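Denwood or Nandier for a first trip?

9 posts

mapleandrust
Planning a slow trip for October and stuck between two towns. Denwood has the river and the old walls, Nandier has the hilltop market. We have 16 nights total and want one base for most of it. Which would you pick?

tollbridge16
Denwood, no contest! The upper town is all crooked lanes and tiny squares, and if you climb the tower (162 steps, I felt every one) you can see the river loop right around you. Go before 9 in the morning and you may have the walls to yourself – we did, twice.

Uçar_bound
I'll disagree a little. Denwood is gorgeous but it's sleepy after dinner. Nandier has music in the square, better bread, and the bus down to the lake. The old mills there are lovely too, even with the roofs gone.

tollbridge16
Better bread?? The bakery by Denwood's north gate would like a word. And sleepy is what I go for. Fair point about the bus though, Denwood's only runs mornings.

pudow_pete
I split my time and loved both. Base in Denwood, then two or three nights up in Nandier at the end. Bring real shoes for the climb from the station, the cobbles are steep. My room in Nandier was 563 for the week, breakfast included, and the breakfast was huge. 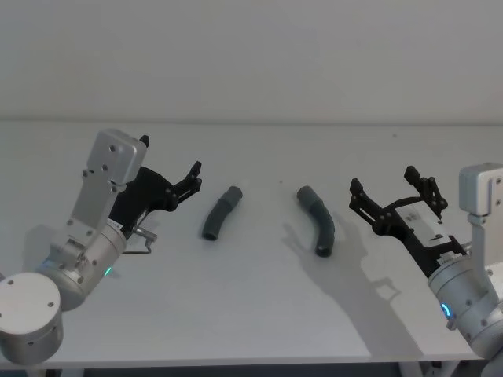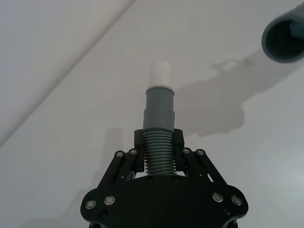
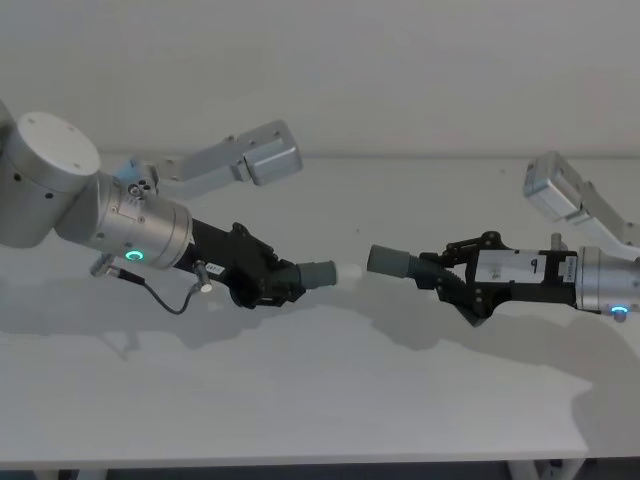 Oh, and don't skip Pudow if you have a free afternoon. It's a small place with one long street, a covered market hall and a garden behind the church that goes all the way down to the water. I only meant to stop for lunch and stayed until dark.

Uçar_bound
Pudow is great, seconded. Still say Nandier first, while your legs are fresh.

mapleandrust
OK, leaning toward pete's split, with Pudow on the way. Does the market hall open in the afternoon, or is it mornings only?

pudow_pete
It was open until 4 when I went. The cheese stall packs up earlier.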